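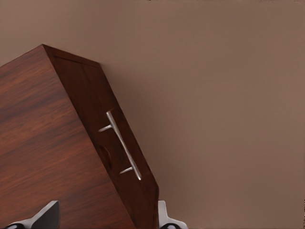
Vilmos Simon has sold smoked meat out of the same shop for 22 years, and he does not believe you need a $300 thermometer.

"People come in with these things that talk to their phone," he says. "Then they tell me the brisket was dry. So what did the phone say?"

I went in February to ask about the pellet smoker boom, half expecting a sales pitch. Simon sells the Costex, after all. He wouldn't give me one. "It's an oven with a fan. A good oven. If you want smoke, burn wood."

I wasn't ready to take that on faith either. Plenty of old hands say the same, and some of them serve pretty dull ribs. When I asked how he could be sure his customers tasted the difference, he shrugged. "Some can't. They like sauce."

He is just as hard on wood chips sold by flavor. Milau, the supplier down the road, stocks a bourbon barrel blend that costs twice as much as plain oak. Simon tried it on pork shoulder and says he got oak. I bought a bag and got oak too – though I'd already heard his opinion, so don't count my vote for much.

What does he cook on at home? A Bianchini kettle with a bent leg, and lump charcoal. He lights it with newspaper and leaves the lid alone for the first hour.

"You look, you lose heat," he says. I told him I look all the time and dinner still gets done.

"Sure," he said. "What time do you eat?"

Around ten, usually.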